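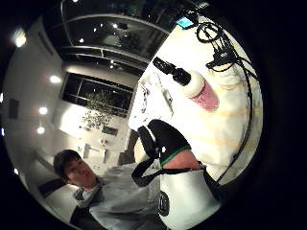

Kodcombe hall kitchen and back rooms: the June walk-round, with my comments

I do this list twice a year, once in June and once when the clocks go back, and every time I promise myself I'll keep the comments short. Sorry in advance! If you only want the results, read the first line of each item and skip my rambling. OK means OK, WATCH means I'll look again next time, FIX means it needs doing before the summer bookings start.

I started at 6 in the evening, with a torch, a notepad, the step stool and a cup of tea that went cold on the piano.

1. Front doors and porch
OK. Both leaves open fully and the push bar works from inside with one hand. I tried it with my elbow too, as if I was carrying a tray, and it was fine. The mat has started curling at one corner again, so I turned it round. We do need to stop wedging the left door with the hymn book box.

2. Fire exit, side passage
FIX. The door itself is grand, opens easily, closes properly. The passage outside is another matter. There were two stacks of chairs and a rolled-up banner out there, and I had to go sideways to get to the gate. I've moved the chairs back in (my back would like a word) but the banner is too long for me to shift alone. Please, please don't use the passage as a cupboard, even for one night.

3. Emergency lights
WATCH. I flicked the test switch and everything came on, but the one over the stage steps was noticeably dimmer than the rest. Gillow fitted these, and the paperwork in the blue folder says the batteries can be swapped without changing the whole unit. I've left a note on the folder.

4. Extinguishers and fire blanket
OK. All on their brackets, pins in, needles in the green. The tag on the kitchen one has gone so faint you can hardly read it, so I went over the date in biro. The fire blanket had a tea towel hanging over it. It always does! I've put up a hook for the tea towel a good arm's length away and we'll see how long that lasts.

5. Cooker
WATCH. It's the old Vokau and I'm fond of it, but the back left ring takes three or four goes to light, and you're stood there with the gas hissing while it makes its mind up. Until it's been looked at, use the other rings. The oven door seal is better than it was last autumn now that somebody has given it a proper clean (thank you, whoever you are).

6. Water heater
OK, though read this bit if you wash up. I ran the hot tap until it settled and got a thermometer reading of 61 before turning the dial down a touch. The sign above the sink saying HOT had slipped down behind the taps, so I've stuck it back up with the good tape.

7. Fridge and freezer
OK. Fridge at 4 degrees, freezer at minus 19. I threw out a jar of something in the door that had no label and a smell I can only call ambitious. The freezer wants defrosting before it's filled for the fete. If you can do it, bring old towels, more than you think.

8. Plugs, leads and the urn
FIX. The urn lead has a nick in the outer covering near the plug end. You can't see the coloured wires through it but I'm not having it used, so I've cut the plug off and put the urn under the counter with a note on. The extension reels are fine. Please unwind them all the way when you're running anything that heats up, the label on the Leckie reel says exactly that and I've never once found it unwound.

9. Floors
WATCH. The vinyl join by the serving hatch is lifting again. I pressed it down and stood on it for a bit, which did nothing at all. It needs glue and something heavy overnight. The main hall floor is lovely, no splinters, though whoever polished under the radiators got a bit keen and it's slippy in socks. Tell the toddler group.

10. Store room
FIX, only a small one. The top shelf has one bracket screw missing. I took the heavy boxes off and put them on the floor along the wall, so it looks a mess in there but it's a safe mess. I counted the folding chairs while I was at it and got 174, so the 20 that went to the school have come back, or else we've been given some. The ladder is chained up and the feet are all there.

11. Toilets
OK. Pull cord in the accessible one reaches the floor and the alarm sounds (very loudly, I frightened myself). Someone had tied it up in a bow. I untied it. If you're mopping, let it dangle!

12. First aid box
WATCH. Plenty of plasters, no burn dressings, and only the tiny size of gloves left. I've put both on the shopping list inside the cupboard door. The accident book is in the drawer underneath, with one entry since last time, a pinched finger from the trestle tables.

13. Outside steps and car park
OK. The handrail is solid, I gave it a good heave. The nettles are coming through by the bins and they'll be at face height for small children in a fortnight.

Jobs to be done first: urn lead, banner out of the passage, shelf bracket. The cooker comes straight after. I've rung up for a price on the urn and a new lead is £91 cheaper than a new urn, so that's decided as far as I'm concerned.

Key is back on its hook.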